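Equipment Review: Compact Cordless Screwdriver
Reviewed for the Stovico Assembly Workshop by Inès Besson
March 20, 2020

The workshop was asked to assess a small cordless screwdriver for light assembly work, chiefly flat-pack shelving and cabinet hinges. The unit was issued to two members of staff and used on 118 fixings over the review period.

The body is slim and the textured grip gives a secure hold. Torque is set by turning the collar above the chuck. The scale relies on a row of bars that increase in height, with a separate "Max" position, and new users understood it without instruction.

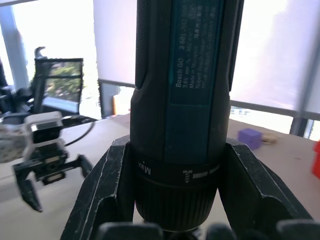
Bosch GO, 3.6V: rating panel, torque collar and chuck.

On softwood the tool performed well at the lower settings. Hinge screws were seated evenly and no heads were damaged. In hardwood, pilot holes were required, and Thierry Texier reported that nearly 20 of the longer screws had to be finished by hand - a fair result at this voltage.

The printing on the rating panel is small, and staff recording part numbers should do so in good light.

The screwdriver is recommended for bench and furniture work. It should not replace the drill drivers held in the Baudry store.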